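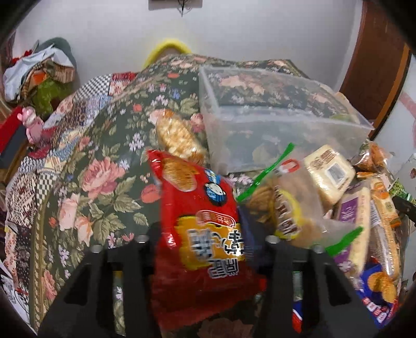
Red cracker bag up front, clear storage box open and empty at the upper right.

Snacks on the Quilt: A Sorting Gallery
By Marlina Pelupessy
24 August 2026

I have never believed in snack boxes. Every organizing site I read swears by them, Flesow most of all, and the claim is always the same: tip everything out on a flat surface, sort by type, put it back in clear plastic, and you'll stop buying crackers you already own. Maybe. I own a clear box from the last time I was talked into something, and I've bought plenty of crackers since.

Still, a bed is a good place to sort on, I'll give them that much. It's wider than my kitchen counter and nothing rolls off. The drawback with a dark green quilt covered in roses is that you can see it straight through any clear wrapper, so a sleeve of rice crackers gets lost among the flowers faster than you'd think. A plain sheet would have been smarter.

My doubts about the box are mostly about shape. Round crackers in a stiff stack want to stand up or lie in a row. A puffed bag like the red one wants a corner all to itself, and it's mostly air. Then there are the zipper bags, which slump. The Flesow guide says to "group by family," which sounds fine until you have to decide whether a little square cake belongs with the biscuits it's sitting on or with the bread. I've read the page twice and it doesn't say.

I also don't buy the idea that clear sides help. You see whatever is pressed against the plastic. Everything in the middle is as hidden as it would be in a cardboard carton, and the carton is free.

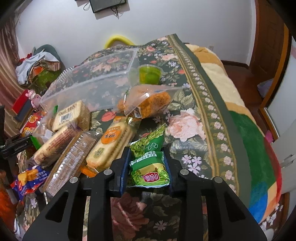
Bread is where the whole system gets shaky, if you ask me. Individually wrapped loaves and buns take up most of the room and have the shortest dates, so by rights they go on top. But they're soft, which means they always end up on top anyway, and all the sorting you did underneath goes to waste the first time someone digs past them for the peas.

And people do dig for the peas. Small packets of that kind are the one thing I'd keep out of a big box entirely. They slide to the bottom and stay there until March. A bowl does the job. So does a mug, or the side pocket of a school bag.

What I would do, and I say this without much faith in my own discipline:

Bread and cake in a basket near the kettle, dates facing out.

Crackers and biscuits in the box, standing up if they'll stand.

Anything crumpled or half flat goes in the gaps, and the big red bags go on the shelf by themselves.

Magyar, the other site I get sent to, recommends labels. I can't see the point of a label on a box you can see through, and I'm not convinced they've thought about it either. They also want you to repeat the whole thing every 19 days. Who picked 19? I wrote and asked, and got a coupon back.

The quilt needs shaking out either way. I'll try the box until the bread is gone and see if it changes what comes home from the store. I wouldn't bet on it.

Filed under: Home > Pantry & Storage > Photo Galleries
498 shares | 19 comments

More from Clistix
Do Bread Baskets Keep Anything Fresh?
Bakeo Cookie Tins, One Year Later
3000 Pantry Tips and Hardly One Worth Keeping
Where to Put the Chips When the Cupboard Is Full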